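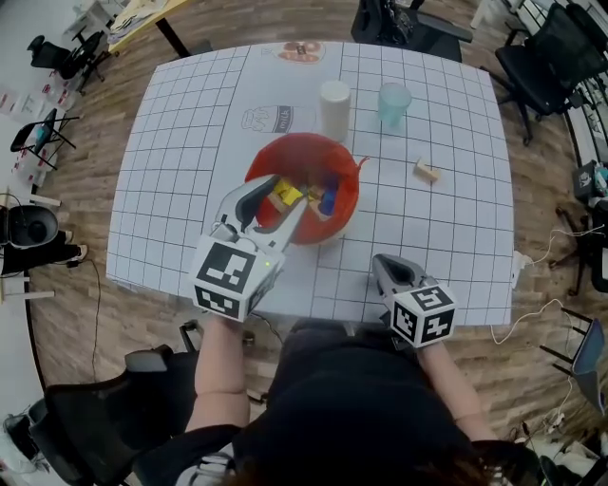
Tabletop block task, two hand-held grippers, gridded mat.

Grovside Tabletop: recording rules

Version 3, February 11, 2025. It replaces version 2, which everyone had read and few had followed.

Contents: 161 episodes in the Leitner split, 650 in the Elleo split.

Before recording
Both marker cubes must face the overhead view with clean sides. A thumbprint counts as dirt.
Route cables away from your feet. The Vutent checker flags dropped tracking but has no opinion on tripping.

During recording
Start with the jaws open. Move at the speed of a person who isn't late for lunch.
If you drop a block, leave it and finish the episode. Label it "fail". Failures are data, and we are well supplied.

Not allowed
Trimming the awkward bits. Renaming files to "final".

License terms are in LICENSE, where they have always been.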